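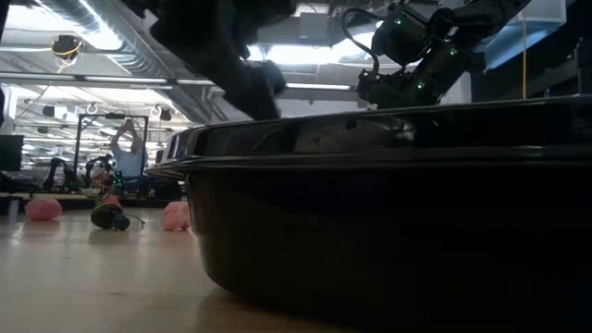

Slide 1. Two robot arms over a black bin.

Speaker notes: Small claims in the county court, for people who have never made one
Notes by Ionuț Jitaru. Updated Dec 25, 2024.

Start on time. Say who I am and that I am not giving advice on anyone's own case. Questions at the end, please, apart from short ones about a word I've used.

Slide 2. What the talk covers

Claims for money in England and Wales. Scotland and Northern Ireland have their own procedures and I won't be covering them. No personal injury, no housing repairs. Mostly unpaid invoices, faulty goods and work that was paid for and left unfinished.

Ask for a show of hands: who has sent a letter before claim? Who has received one?

Slide 3. Before you claim

The court expects both sides to have tried to sort it out. If you go straight to a claim you can be penalised on costs even if you win.

Write a letter. Say what was agreed, when, what went wrong, how much you want and how you worked it out. Give a date to reply by. Fourteen days is usual in a simple case. If you are a business chasing an individual for a debt, there is a separate protocol and the person gets 30 days. People miss this one a lot, so say it twice.

Keep a copy and proof of posting. Email is fine if that is how you have always dealt with each other.

Slide 4. Who are you claiming against?

Get the name right. Use the Vik example. The customer ordered flooring from a shop trading as Vik. The invoice, in small type at the foot, said Neriveck Ltd. She claimed against "Vik", got judgment, and then could not enforce it. She had to apply to amend the name, and that took most of September.

Check the invoice, the bank details and the company register. A sole trader is sued in their own name, with the trading name after it. 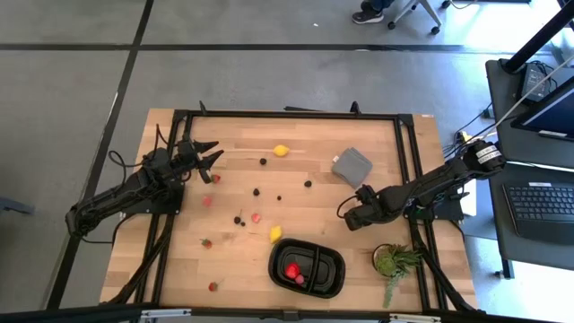 Time limits next. For a contract it is normally six years from the breach, and the breach is often earlier than people think. It does not start again each time you send a reminder. A written acknowledgement of the debt, or a part payment, can restart it.

Slide 5. Filling in the claim

Keep the particulars short. Dates, what was promised, what happened, the sum. Leave out how it made you feel and what your neighbour thinks of the firm.

Show the worked example on screen: Radomir Hodžić v Fledadero Ltd. He paid a deposit of £400 for a garden gate that was never delivered, then £351 to a second firm, Trandavton, for an urgent repair to the old one. Total £751. Ask the room whether he can have both sums. The deposit, yes, quite likely. The repair depends on whether the late gate caused it, and he would need the Trandavton invoice and some photographs.

Interest has to be asked for in the claim form. If it isn't there, don't expect to get it.

Slide 6. After it is issued

The defendant has 14 days from service to respond, or 28 if they file an acknowledgement. If nothing comes back, you can request judgment by default. The court won't do it for you.

If they defend, both sides get a directions questionnaire. Most small money claims are now sent to a mediation call, free, by telephone. You must take part. Have your lowest figure written down before the phone rings.

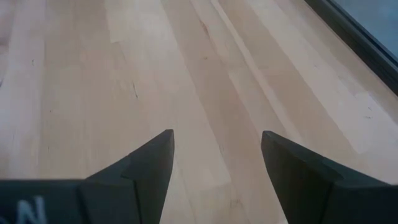
Documents should go to the court and the other side by the date in the order. Number the pages. Roughly 5 pages of emails that matter will do you more good than the whole chain printed twice. A witness statement is your account in date order, signed, with a statement of truth at the bottom.

Slide 7. The hearing

Usually a small room with a district judge at a desk. No wigs. Call them "Judge". Bring 4 things: your bundle, the court's order, a pen and a list of your points. Don't interrupt the other side. Write it down and wait.

Slide 8. Getting paid

Judgment is an order to pay. The court does not collect automatically. Go through bailiffs, attachment of earnings, a charging order and third party debt orders, one sentence each. Each has a fee, normally added to the debt.

If short of time, skip to the handout and take questions. Fee tables are on the back page. Remind people to check them against the current court list before paying.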